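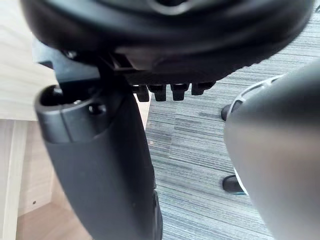 Under the seat of an office chair, from close in beside the gripper.

Week 1 handout: Can a machine do the chores yet?

Jan 4, 2024 – by the course instructor
9 min read

Welcome back, everyone, and I hope the break treated you kindly. I promised in December that we'd open the new term with the question I get asked most at family dinners, so let's get right to it. When is a robot going to tidy up after me? I'd like you to come to the discussion with an opinion, even a half-baked one, and these notes are meant to give you enough to argue with. Read them with a coffee. Skip the middle section if you took the fall course with me (you've heard most of it, and I tell the same stories every year).

1. What we mean by a chore

Let's agree on our terms first. A shop-floor job, at least the kind automation has been good at for decades, happens in a place built for it. The part arrives in a fixture, facing the same way every time, and if it doesn't, a sensor stops the line and a person walks over. A chore happens in a place built for something else. An office is laid out for people at desks, and the furniture gets moved whenever somebody wants to sit nearer the window.

Take the underside of a chair. You and I reach under the seat and feel for whatever we need without looking, and I doubt any of you could draw what's down there. For a machine it's a dark part on a dark part in shadow. A view from the wrist helps a good deal, and I'd always want one, but remember that a finger close to the lens can hide a large share of what you hoped to see. A black caster behind a gray finger is still a caster, and your software had better know that the chair goes on past the part it can see.

Please write this one down, as it comes back in Week 3: the object you are working on is nearly always partly hidden, quite often by your own hand.

2. Two grades for the same job

In our course project, Restska, we give every chore two grades. The first asks whether the thing ended up where it was supposed to go. The second asks whether you'd let the machine do it again with you out of the room. I'm very fond of that second grade, and I know some of you find it mushy – we can fight about it on the discussion board.

For the practice log you'll be using this term, we wrote up 3146 attempts at ordinary office and kitchen jobs. Of those, 1710 got a pass on the first grade. Please don't run off and quote that as a success rate for robots in general! The jobs were of mixed difficulty, we picked them ourselves, and a good many were repeats of the same task with one small thing changed. What I'd like you to do is read through 70 of the failures, any you like, and sort them by what went wrong first. Most people expect the grasp to be the main trouble. See if you agree once you've done the reading.

3. Putting a thing down

We spend weeks on picking things up, in this course and in the field, and then setting them down gets one slide. I've been guilty of it myself. So let's give it a proper section this year.

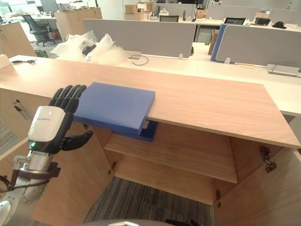 Suppose you have to lay a flat board on top of a cabinet. You need to know where the front edge is, how far back the board can go, and whether anything is already up there. You have to keep your fingers from getting caught under the load. If the doors are open, they take up room that your arm may have been planning to use. And then you have to let go, and letting go is a decision! A board that hangs over the edge a little may be perfectly fine, or it may be one bump from the floor, and a person settles that with a small push and hardly notices doing it. Vashisht, our older planner, had no step for that push at all. Clevirby has one, and it's the reason we switched.

4. So, can they?

My own answer this January is "some of them, with somebody nearby." I'd trust a decent arm with one known object and one clear surface, and I'd go and make a sandwich. I wouldn't hand it a whole room yet. A job that works 100 times in the lab can come apart when the doors are left at a different angle.

For Thursday

Read the Flakell lab notes, sections 1 and 2. Pick one chore from your own home and write a page on it: every surface touched, every moment when your hand blocks your view, and the point where you'd let go. Handwritten is fine, and so are drawings.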